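Gyamfi Hall — Pre-show safety checklist and comments
Inspection completed July 7, 2018. Checked by Elfriede Vogler, house technical manager. 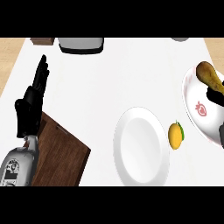

Render: white tabletop and upright black hand, seen from above.

Show: Skuvow, two sets with interval. Support: Kindent (four-piece, own drums). Hall built 1899, main floor seated, balcony open.

1. Entrances and exits
Front doors open outward and latch back: OK
Side exit, stage left: OK
Side exit, stage right: OK after attention
Balcony stairs clear, both sides: OK
Exit signs lit: one fault
Comment: Stage right door was sticking at the sill. Planed in April and has swollen again. It opens with one push now but I want it looked at properly before the winter program. The sign over the balcony north stair was out; new tube fitted and tested before doors.

2. Stage floor and risers
Deck boards sound, no lifted edges: OK
Drum riser legs locked and pinned: OK
Front edge marked with white tape: OK
Cable runs taped or under matting: not OK at first check
Comment: The Kindent crew had run their keyboard lines straight across the stage left entrance. Rerun behind the riser and matted. Told their tour manager the same applies at changeover, when everyone is in a hurry and the lights are down.

3. Electrical
Test tags current on house gear: OK
Test tags current on visiting gear: two items rejected
Safety switches tripped and reset: OK
Stage power separate from bar and kitchen: OK
Comment: One bass amp and one power board came in with no tag at all. The amp was tested on site and passed. The board had a cracked housing and was swapped for one of ours. It is on the loan sheet and has to come back before load-out.

4. Rigging and lighting
Front bar load under posted limit: OK
Safety chains on every lantern: OK
Parix moving lights, clamps tight: OK
Ladder stored and locked: OK
Comment: Skuvow asked for a banner on the rear bar. Allowed, with proper shackles in place of the cable ties they had brought. The fire treatment certificate for the cloth was sighted and copied.

5. Sound levels
Meter calibrated: OK
Limit explained to both engineers: OK
Earplugs at bar and front desk: OK
Comment: Readings at soundcheck were within our limit at the desk and high at the front left corner of the balcony. The left stack was angled down and the second reading was fine. Row A on that side still gets more than the rest — ushers to offer plugs.

6. Audience areas
Seat rows fixed and aisles full width: OK
Wheelchair spaces kept free: OK
Balcony rail firm along full length: OK
Balcony numbers capped at 67: OK
Comment: Seat 23 has a loose arm. Taken off sale, cover on, repair booked. The merchandise table was set up partly in front of the foyer hose reel and has been moved to the cloakroom wall.

7. First aid and staff
First aid kit sealed and in date: OK
Radios charged, channel 10: OK
Evacuation briefing given to ushers and bar: OK
Comment: Two ushers were new and walked both exit routes with me.

Still open: stage right door, arm on seat 23, spare tubes for exit signs (none left in the store).
Cleared to open doors. Signed, E. Vogler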